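Come work the belt with us! Packing and sorting help wanted in Drendthorpe

Posted September 2022

Hi, I'm Jaqueline Manríquez and I run the packing room at Borbély. We pack small household stuff for mail order (sponges, clothespins, jar lids, tea towels, that kind of thing) and we need two more people on the line before the holiday orders hit. I'm writing this ad myself, so forgive me if it rambles a bit!

The job is mostly standing at the conveyor, picking things off the belt as they come by, checking them and putting them in the right bin. On a slow day we send out 1000 parcels and in the busy weeks it's closer to 3000, so you'll get into a rhythm pretty fast. I worked the belt myself for years before I got the clipboard, and I still jump in when somebody's out. 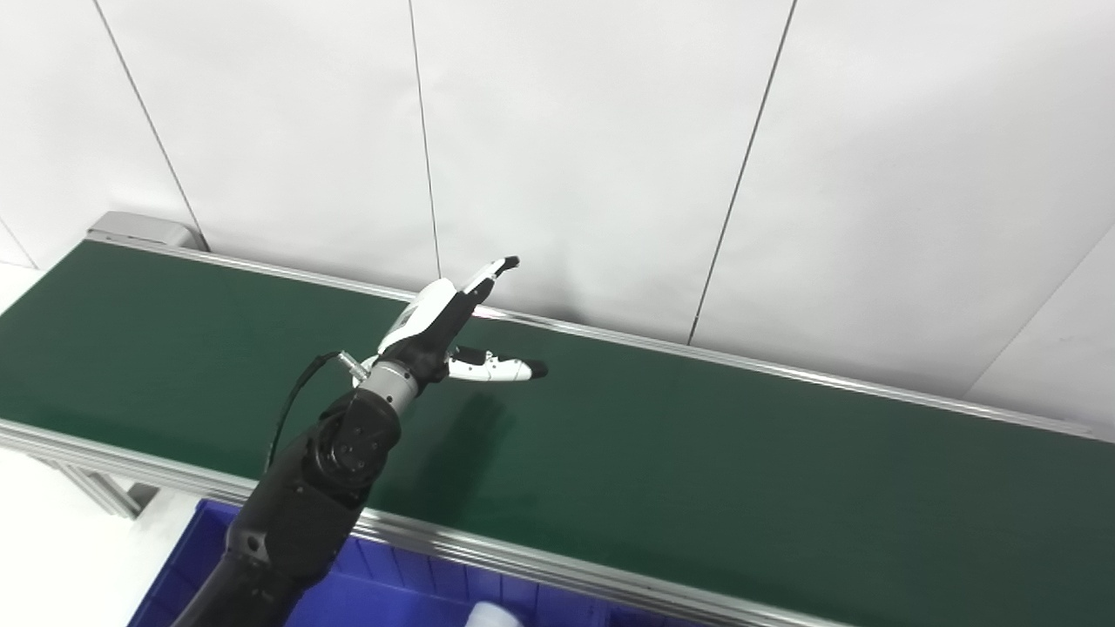 The green belt in our packing room.

You don't need experience. Really! Aivar Stankevičius, who you'd be working next to, came to us from a bakery and had never touched a packing line, and now he trains everybody. He'll walk you through the start and stop buttons, where your sleeves and hair should be (tucked in and tied back, please), and how we want things sorted. Most people feel okay with it by the end of their first week.

What I do need is somebody who shows up on time, can stay on their feet for a few hours in a row, and speaks up when something looks off. If a lid is cracked, pull it. If you're not sure, pull it anyway and ask me. I'd much sooner look at ten good lids than have a bad one end up in a customer's kitchen. 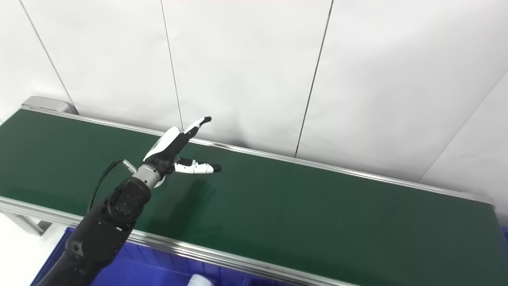 Bins get swapped when they're full and a full one can be heavy, so we do those in pairs. We also switch places on the line during the shift, because staring at the same stretch of belt all morning makes anybody cross-eyed. At the end you wipe down the belt and the rails, sweep your spot and you're done.

Shifts are mornings or afternoons, your pick if I can swing it. Pay is $164 a shift, plus a one-time $245 bonus if you stay with us through March. There's a break room with a decent coffee maker and free parking around back. If you take the bus, get off at Bratstead Road and walk toward the water tower, we're the second gate.

Shoes: closed toes, flat soles, no exceptions. Gloves and aprons are on us.

We have a smaller room over at Merkine too, so if that's closer to home for you, say so when you get in touch and I'll see what they've got open.

To apply, stop by the front office and ask for Jaqueline, or leave a note with your name, phone number and which shift you'd like. No résumé needed, a few lines about yourself is plenty. I call everybody back, usually after lunch when the line is quieter.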